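그리퍼 손가락 볼트 풀림, 다들 어떻게 잡으세요?

작성자: 납땜하는곰
양팔 셀에서 화이트보드 필기 작업을 돌립니다. 그리퍼는 Vokon 평행형이고, 3000회쯤 지나면 왼팔 쪽 손가락이 미세하게 놉니다. 펜 끝이 밀려서 획이 두 겹으로 나와요. 조임은 설명서대로 했습니다.

답글: juntu_88
나사고정제 발랐나요? 중강도로 한 방울이면 됩니다. 저희 Juntunen 셀은 그 뒤로 재조임이 없었습니다.

답글: 밤샘정비
고정제는 반대입니다. 손가락 자주 갈면 나사산만 상해요. 304 스테인리스 볼트로 바꾸고 100회마다 표시선만 확인하세요.

답글: juntu_88
100회마다 세우면 하루에 몇 번을 멈추라는 건지. 현장에서는 어렵죠.

답글: 납땜하는곰
셀 사진 올립니다.
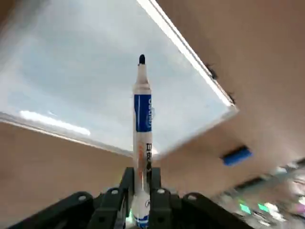
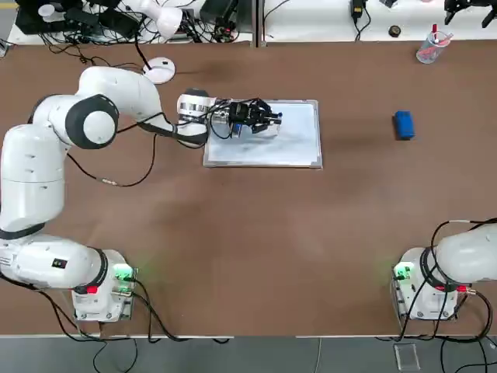 어제 오후에 고정제 없이 다시 조이고 영점도 새로 잡았습니다. 보드는 테이블에 눕혀 쓰고, 펜은 아래쪽 끝을 물립니다. 무는 자리에서 촉까지 거리가 있다 보니 손가락이 조금만 놀아도 촉에서는 크게 벌어지는 것 같습니다. 지우개는 보드 오른쪽에 따로 두는데 이 위치는 건드리지 않았습니다.

답글: 밤샘정비
더 위쪽을 물리면 볼트 문제는 절반쯤 줄 겁니다. 그리고 케이블이 그리퍼 주변에 엉켜 있네요. 손목 돌 때 당기면 그것도 힘으로 들어갑니다. 저라면 그쪽부터 정리해요.

답글: 케이블타이
위쪽을 물리면 손가락이 보드에 닿을 텐데요. Novo 쓸 때 그러다가 보드를 긁었습니다. 펜 홀더를 따로 깎는 게 낫습니다.

답글: juntu_88
홀더는 찬성. 고정제도 여전히 찬성입니다.

답글: 납땜하는곰
케이블부터 정리하고 다시 3000회 돌려 보겠습니다. 홀더 도면 있으신 분은 쪽지 부탁드려요.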